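A day at the Nultex open house

Apr 4, 2022

So I finally got to see the inside of a game studio! Nultex opened its doors for an afternoon, I put my name in for a ticket months ago and forgot all about it, and then the email landed while I was on the bus. The trip took two trains and a long walk past a tire shop, and I would do it all again tomorrow.

If you've been following Riltumau (and if you read this blog you've had to put up with me going on about it since November), you know the team has shown very little. One trailer, a logo, a website with a blinking lantern. I went in hoping for five minutes of hands-on time and got 20, which felt huge.

First, the tour. Myrtle Ambrose, who heads up the level design side, walked us through the main floor. It's much quieter than I pictured. Lots of headphones, lots of plants, and a wall of printed maps with pencil all over them. She let us get right up close to the maps but we weren't allowed to photograph them, and fair enough, I think I saw the name of a region that hasn't been announced. My lips are sealed. Mostly.

Then the demo. You play as Thomas, a ferry pilot who can hear the river talk (it makes sense when you play it, kind of), and the slice we got was set in the harbor town of Nakau. I spent far too long just steering in circles because the water feels so good. The boat has real weight to it, and when you come in to dock too fast the whole crew grumbles at you. Combat is still rough. I kept getting stuck on ladders, and the lock-on picked the wrong enemy pretty much every time I used it. Nithin Varma from the combat team was standing behind me taking notes and winced along with me, so I'd say they know.

The sound room was my other favorite stop. They had us record footsteps on gravel, and mine were apparently "too cheerful." I'm choosing to take that as a compliment.

Things I asked and got a straight answer on: there will be co-op for two players, couch only at launch. Controller remapping is in. Things I asked and got a smile on: release date, price, whether the lantern on the website means anything.

Snacks were decent, the coffee was not, and I came home with a sticker sheet and a sore thumb. I'll do a longer write-up of the demo once I've sorted out my notes - my handwriting gets awful when I'm excited.

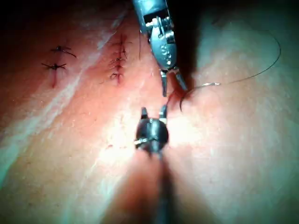 Two surgical robot instruments, tip to tip, with a curved needle beside them.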